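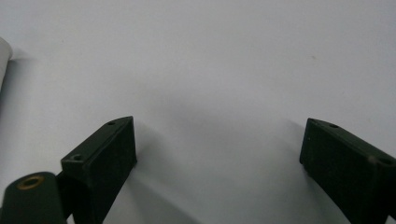
Two green fingers, open, over a white surface.

How to find out whether a robot could do your chores (with a gripper, a table and a free afternoon)

People keep asking me when they'll be able to buy something that clears the table after tea. My usual answer was a shrug and a change of subject, and I got a bit tired of giving it. So in February I sat down and wrote out the test I use at home for deciding whether a chore is anywhere near ready for a machine. You can do it too, and you don't need a robot for most of it! A hand-held gripper is best, but a pair of kitchen tongs will get you surprisingly far.

I've called the test Kitia, mostly so I'd have something to write on the front of the notebook.

What you'll need

A simple two-finger gripper, or tongs with flat ends
A plain table, wiped down
A notebook and pencil
Things from the chore you want to try (socks, mugs, post, whatever it is)
A timer
Somebody patient, if you can get one

Step 1: Pick a chore and make it smaller

"Do the washing up" is hopeless as a starting point. It's dozens of jobs wearing one coat. Try "move a mug from the table to the rack" instead. If that still sounds like two jobs, it probably is, so cut it again. My first go was "put the laundry away", and by the time I'd finished chopping I had 11 separate jobs, one of which was just getting hold of the corner of a pillowcase.

Write each small job on its own line and leave plenty of room beside it. You'll want the space for grumbling.

Step 2: Put your own hand away

This is the bit everyone cheats on, me included. Hold the gripper in one hand and put the other behind your back or in your pocket. You're not allowed to steady the mug with a knuckle. You're not allowed to nudge the sock nearer. If the fingers can't do it, it hasn't been done.

You'll notice very quickly how much your other hand normally does. I tried buttering toast this way and chased the slice right across the plate and on to the floor, which the dog thought was a marvellous result for science.

Step 3: Start every go from the same place

Before each try, open the fingers fully and point them at the table. Keep them still for a breath and then go in. It sounds fussy, I know, but if one go starts with the fingers already halfway round the mug and the next starts from across the room, you can't compare the two.
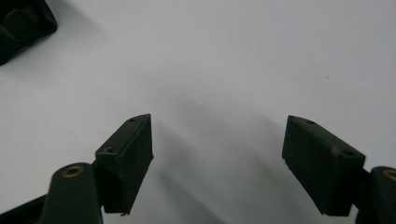

Get used to that wide-open start and to how much room it takes up. A gap that swallows a sponge with no trouble can be a nuisance when there's a glass either side of the thing you're after, and you've got to bring both fingers down without knocking the neighbours over. My friend Stelios Galanis likes to leave the fingers nearly shut to save time between goes. His times are lovely and his notes are useless to me (sorry, Stelios, but you did ask).

Check the fingers as well while they're open. If the pads have worked loose or picked up fluff, sort that out now — I once blamed a teaspoon for an entire evening of failures when it was a wobbly screw.

Step 4: Do it far more times than feels sensible

One success means nothing. I once picked up a single grain of rice on my first attempt and was unbearable for the rest of the day. I haven't managed it since.

I do 100 goes at each small job, spread over a few sittings. Mark a tick if it worked, a cross if it didn't, and an S if you think it would have worked but you panicked. Move the thing a little each time, too. Turn the mug so its handle points away from you. Crumple the sock differently. Real kitchens don't set things out nicely.

Step 5: Work out your score

My own rule, and it's only mine, goes like this. Under 70 ticks and the chore isn't ready, full stop. Over that, try it again with the lights lower and a bit of clutter on the table. If the score holds up, I put a star next to it.

So far I've got six starred jobs. Blocks into a box, sponges into a bowl, that sort of thing. Mugs by the handle only just scraped in. Anything floppy did badly, and cling film was so awful that I stopped keeping score and had a biscuit.

But a person was holding it!

Yes, and Sebastião Rangel wrote to me at some length about this. His point was that I'm supplying the eyes and the brain, so a good score only tells you what the fingers can manage. He's quite right. Treat it as the best case. If you can't fold a towel with two stiff fingers and all your years of knowing about towels, I wouldn't expect a machine with the same two fingers to do any better.

It's useful for shop-floor work as well. A reader who packs orders at Humlow ran the test on her own bench and found that picking up the boxes was fine and peeling the labels was a disaster. She'd have guessed the other way round.

If you try it, start with something dull and solid, and do send me your scores. I'm especially after anyone who's had a proper crack at duvet covers, as I'm stuck at four ticks and I've lost a button.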